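Home Reviews Bedroom Kitchen Archive

Sjöberg winter duvet, nine months on

I bought this in March, when the shops were clearing their winter stock, and I've been wanting to write about it ever since! It replaced a Brasura that had been in the family since 1987 and had gone flat as a pancake in the middle.
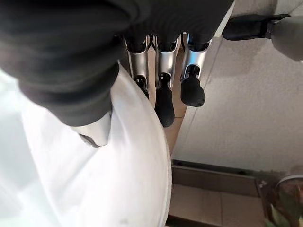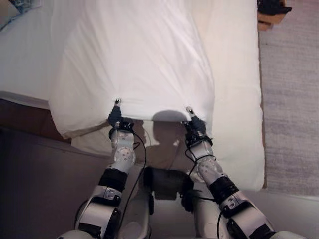
First, the warmth. Our bedroom faces north and we keep the heat low (the rest of the house sits near 70, the bedroom never does), and I sleep right through now. The filling stays put too. My old one slid down to the foot end by midnight and I'd wake up under two layers of cotton and nothing else. I've washed the Sjöberg twice on gentle, with a long, long tumble after, and it came out as puffy as ever.

Gripes? The corner loops are tiny, so tying in a cover takes patience, and the storage bag split at the zipper the first time I used it. I also tried the Gelach at a friend's place, which is softer to the touch but rustles every time you roll over.

I paid $80 on sale and would pay full price without blinking. 8 out of 10, and one of those missing points is for the bag.

Contact | Copyright Oltadent Home Reviews | Back to top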